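How do you fold a white cloth flat when the bed is the only space you have?

Posted in Laundry & Linens by Wubit Chala
3 replies

Hi all, hoping someone here can save my sanity. I moved into a small place in January and there's no table big enough to fold on, so everything gets done on top of the bed. Clothes are fine. Towels are fine. My problem is the plain white cloths, the thin ones I use as covers for pretty much everything (the bread, the sewing machine, the top of the dresser when guests come).

I get one corner where I want it, go to the other side, and the first corner has already slid off somewhere. By the time I have it in quarters the edges are out by a couple of inches and there's a big lump in the middle. Then it sits in the stack like that and comes out with creases I have to iron all over again. I only have a little travel iron from Liltavlow and it takes forever!

My mattress cover is the quilted kind, so maybe that's part of it? It's soft and everything sinks in. I tried folding in the air like my aunt does but my arms are too short, and one end always drags on the floor. The cloth is 90 inches on the long side if that matters.

Is there a trick to this, or do I just need to buy a table?

Eldana Belay
Member, 283 posts

Oh I know this one, I folded on a bed for years and I still do half the time. You don't need a table. You need to stop moving the whole cloth at once.

Lay it out first and let it be messy. Don't fold anything yet. Pick one corner and hold it down, then take hold a little way along the same edge with your other hand and pull gently away until that edge is straight. Work down the edge like that, a bit at a time. Once one edge is straight the rest mostly follows, and you can smooth the middle with the flat of your hand, going from the straight edge outward. Only then bring the far side over to meet it. 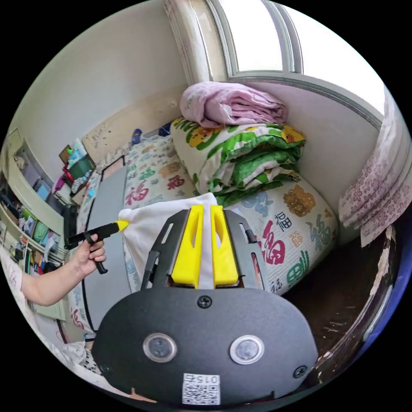

White cloth on the bed, bunched in the middle, with one corner touched at the left.

Two holding points close together give you control over a short piece of the edge, and that's all you want at the start. People go straight for the opposite corners because it feels faster – then the middle sags and you're chasing it around the mattress.

About the quilted cover, yes, it does grab a bit. I kind of like that! A slippery bedspread is much worse, everything skates off toward the pillows. But if the lumps bother you, keep a flat board next to you and do the last two folds on that. I use an old drawing board, a big stiff tray would do fine. Fold in half on the bed, slide the board underneath, finish it there and press down with both hands before you put it away.

Also clear the bed first. I used to shove my spare comforter and blanket against the wall and think that was enough, and it is enough for pillowcases, but for something 90 inches long you'll want the extra room. Put them on a chair for five minutes.

Bereket Derese
New member

just roll it. get a cardboard tube, roll the cloth on it, done. no creases. I do all my tablecloths this way

Carter Bélanger
Member

I'd go along with most of what Eldana wrote, but I do the first fold while the cloth is still a tiny bit damp. Not wet, just short of dry. Thin cotton holds a line so much better that way and you may be able to skip the iron completely. Don't put it away damp though, leave the folded cloth over the back of a chair for 60 minutes or so and then stack it.

The tube idea works if you have somewhere to keep tubes. I tried it and ended up with a closet that looked like a carpet store, and they fell on me every time I opened the door.

One more thing, check that your cloth is really square. I had two from Furkari that I fought with for months, and when I finally measured them one side was a good inch longer than the other. No way of folding was ever going to line those up. I turned them into dust rags.

Wubit Chala
Original poster

Thank you all! I tried the holding-the-edge thing on Thursday and got my corners to match on the second go. Mine is square, I checked, so I can't blame the cloth. Bereket, I'd love to do the tubes but my closet is already full of coats. Going to look for a board next, does anyone know if the back of a big picture frame is stiff enough?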